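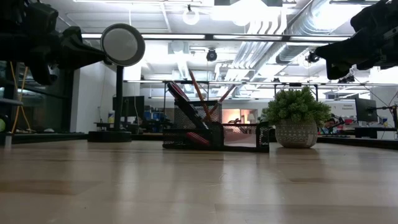
Cloltomance to Release Second Season of Science Fiction Drama "Edadden" in July

FOR IMMEDIATE RELEASE

PLALLOW, 20th February. Cloltomance, the independent television production company, today confirmed that the second season of its science fiction drama "Edadden" will premiere in July. The season consists of 11 episodes and will be shown weekly, with the first two installments presented together on opening night.

The new episodes continue the story of the survey ship Romaniuk, whose crew ended the first season stranded in orbit above a colony that no longer answers its calls. Season two opens 94 days after those events. Supplies are low, command of the ship is in dispute, and a landing party must decide whether to return to the surface against the orders of the acting captain.

Bohdana Stetsiuk, creator and lead writer of the series, returns as showrunner and will direct four episodes, including the premiere and the finale.

"The first season asked what had happened to the colony," said Stetsiuk. "This season is about the people on the ship, who have had three months to argue over the answer. Several of them are wrong, and they will have to go on living with each other in a very small space."

The season's sixth episode takes place entirely within the ship's infirmary and was written as a single continuous conversation. Two later episodes are set in the years before the Romaniuk left port and introduce the original colony council.

Principal photography was completed at the company's stages in Plallow. Editing and sound work are under way and will continue through the spring. The full principal cast from the first season has returned. Guest casting will be announced at a later date.

Cloltomance will hold an advance screening of the season premiere in Plallow before the broadcast date. Seating is limited to 300, and tickets will be offered first to subscribers of the company's newsletter. The screening will be followed by a discussion with Stetsiuk and members of the writing staff.

Members of the press may request episode summaries, cast biographies and interview times from the Cloltomance press office. Advance episodes will be supplied to reviewers on request, subject to the usual embargo terms.

About Cloltomance
Cloltomance develops and produces scripted drama for television. The company is based in Plallow.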